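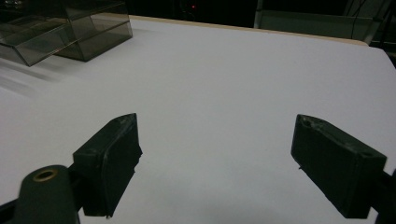

Page last changed: 24 August 2023

5 min read

Section 2: Fitting the fingers and checking the gap

If you've come straight from Section 1 you should have a handle, a pivot and a pair of printed fingers that don't match anything yet. Good, that's all you need. I call this tool the Skurnero (it was the name of the folder and it stuck), and this section gets it to the point where the fingers open and close evenly and you can start picking things up with it.

I built mine on the white table at Tesunberg, our shared workshop, mostly in the evenings. Any flat, pale surface will do. I like a pale one for this job as dark fingers show up so well against it, and you'll be squinting at that gap a lot. Clear a good patch in front of you and push your parts trays to the back!

Before you start

You'll want both fingers, two pivot screws, a small hex key, a bit of fine sandpaper and a strip of plain cardboard. Prasanna Rathnayake uses feeler gauges for the gap and gets lovely results, but I've never owned a set and cardboard has been fine for me.

CAUTION: Take the battery out of the handle. The fingers close harder than you'd think, and the pinch between the inner faces really hurts. Leave it out until step 7.

Steps

1. Run your thumb along the inner face of each finger and sand off any stringy bits. Only the stringy bits! The first time around I got carried away and flattened the rim, and then had to wait for another print.

2. Set the left finger on its pivot with the inner face toward the middle. Put the screw in but leave it loose enough that the finger swings under its own weight.

3. Do the same on the right.

4. Hook up the linkages, left one first. If a bar won't reach, you've probably got it upside down (I do this every single time).

5. Hold the tool the way you'd use it and squeeze the handle slowly. Both fingers should move together and meet in the middle. If one gets there early, back its linkage off a quarter turn and squeeze again.

6. Open it all the way and lower it until the tips just touch the table. If one tip touches first, loosen both pivot screws, let the fingers settle against the table and snug the screws back up.

7. Slide the cardboard between the inner faces and close the fingers on it. Tug gently. It should drag the same top and bottom. Once you're happy, battery back in.

NOTE: Scuffs along the top edges are normal wear and you can leave them alone. A crack near a screw hole is another matter, so print a new finger. Mine take roughly 48 minutes each on the slow setting.

NOTE: Ashraful Khan asked if you can skip the loose-screw part in step 2 and just tighten as you go. You can, but you'll be back at step 6 for a long while.

If it sticks

Nine times out of ten it's a pivot screw done up too tight. Back it off a touch and try again. After that I'd look for sanding dust in the pivot, and then at the linkage holes, which sometimes print a hair small. A drill bit turned by hand clears them. Please don't oil anything yet, the grease goes on in Section 3 along with the return spring.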